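Budgeting for a bench arm: quick tips from the shop
Posted in June / Workshop tips / Automation

We pull and reseat processors in old workstations, a lot of them, and priced an arm for it. Notes below, in no order.

Write down the fiddliest step first. Ours is the socket lever and the edge of the metal frame. Buy for that step, not for the easy lifting.

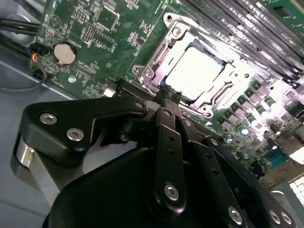

Then get quotes. Zallano wanted 1,175 a month on lease, setup extra. Dubey was 838 but no gripper in the price. Ask. Always ask what the gripper costs by itself, and what a spare set of fingers costs (95 a pair for us, ordered four).

Practice parts. Put dead boards and old chips in the budget too. A Xeon E5 that no one wants is perfect for grip tests. Hold by the edges, keep off the contacts.
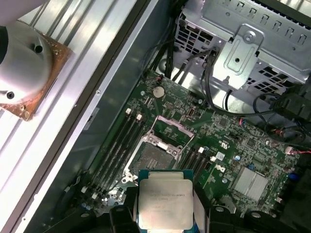
Niilo Leinonen: We went with the cheaper lease and ate the diffrence in training hours. Get the training written into the quote, per person, before you sign. Also ask who pays shipping on a repair.

Good one, adding it. Other stuff we missed first time round:

- reach. Measure into the case, down past the drive cage, not just to the bench top
- cable slack
- a lamp you can move. Shiny heat spreaders glare like crazy
- 46 hours of somebody's time for teaching positions. That was ours, yours will be differnt

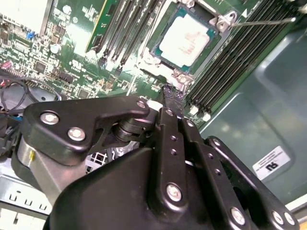 Gripper at the socket, memory slots either side.

Don't buy the second arm with the first. Amance offered a two-arm discount, we passed. Run one for a season, log every stop, then decide. Keep the log on paper by the bench or it wont get filled in.

Fingers: slim beats strong in here. Caps and connectors crowd right up by the socket. 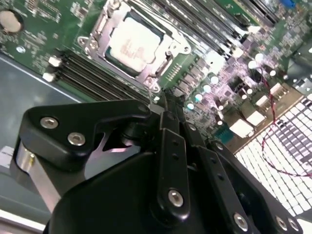

Photo: Osbridge workshop

Last bits. Check your power outlets. Check the door width before delivery. Leave a line in the budget for screws, pads and thermal paste, small money but every month. Lease end date goes on the wall calendar.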